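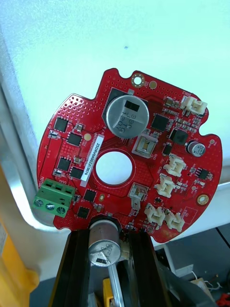 Buyers should stop asking for one-day quotes

I have bought copper strip, enameled wire and small stampings for motor makers for most of my working life, and I now do it for Evham, a small maker of pump motors. I also spent several years on the other side of the desk, writing quotes. So I have done the thing I am complaining about, from both ends.

The complaint is the one-day quote. A buyer sends out a drawing in the morning and wants a price per kilo, a lead time and a minimum order by the close of business. Most mills and processors will send something back. They have to, or they drop off the list. What they send is a guess with a margin on top to cover whatever they did not have time to check.

When I quoted for Trutby, a strip processor, we had a rule for rush requests. We took the metal price for the day, added the usual conversion charge, and then added 5 percent. We never told the customer about the 5 percent. If he gave us a week, we took it off, because in a week we could ask the slitting line what the job would really take. Customers who pushed hardest for speed paid the most, and they thought they were being tough.

Price is the smaller part of it. The larger part is what gets left out of the quote. Temper, edge condition, coil inside diameter, packing, who pays for the return of wooden spools. These are dull items and they cause most of the trouble between a mill and its customer. Last June we took delivery of over 1000 kilos of strip wound on a core that did not fit our decoiler. The quote said "standard core." Our purchase order said "as per quote." It took us two weeks to have it rewound, and we paid for that ourselves, which I think was fair.

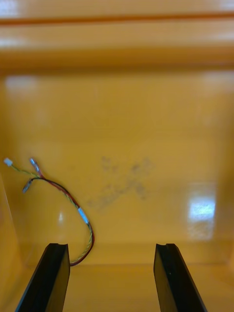 Yellow-orange enclosure, inside view.

Ye-seo Bang, who runs purchasing at Tamiru, disagrees with me on this and has told me so more than once. Her argument is that a supplier who cannot price a common item in a day does not know his own costs. She buys mostly round wire in sizes that have not changed in decades, and for that kind of item she has a point. If you order the same diameter in the same temper every month, there is nothing to find out. The supplier can read the number off a sheet.

But a lot of what gets quoted is not like that. A new part has a new width or a tighter burr limit. The buyer may not know which of the tolerances on the drawing matter and which were copied over from an older drawing. A good supplier will ask. He will call and say, this flatness figure adds 10 percent to the cost, do you need it? Half the time the answer is no. That call does not happen when the deadline is five o'clock.

Nkechi Abubakar sold strip for Skeltine when I first started buying, and she would not quote on the same day for anyone. She sent back a page of questions, and you got your price when she had your answers. I found this annoying for my first year. Then I noticed that her orders were the ones I never had to chase. I also noticed that I had begun asking our own engineers her questions before I sent her anything, and the drawings got better for every supplier on the list.

People tell me the market does not allow it now. Metal moves every day, they say, so a quote that takes a week is out of date before it arrives. I don't accept this. The metal can be priced on the day of the order against whatever published figure both sides agree on. Plenty of contracts already work that way. The part that needs time is the conversion charge and the terms, and those do not move with the exchange. Mixing the two together is how the hurry got started.

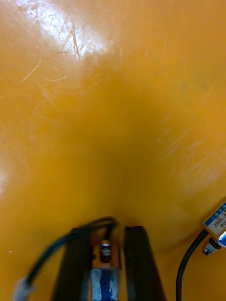 Scratches on a glossy orange-yellow surface.

What would I like to see? For repeat items, a price list that holds for a quarter, with metal added at the day's figure. For new items, five working days as the normal term, and a short list of questions sent back within the first two. If the buyer can't answer the questions, the clock stops. Suppliers should also say openly what a rush quote costs. If there is a margin for speed, print it on the page and let the buyer decide whether he wants to pay it.

I changed our own request form this year along these lines. It has a box for "date needed" and a second box for "reason if less than five working days." Our engineers hate the second box. Most of them leave it blank and put in a later date, and the part still gets made on time. A few suppliers have asked me whether the form is a trick. One of them still answers the same afternoon, every time, and I still have to write back and ask him what edge he quoted.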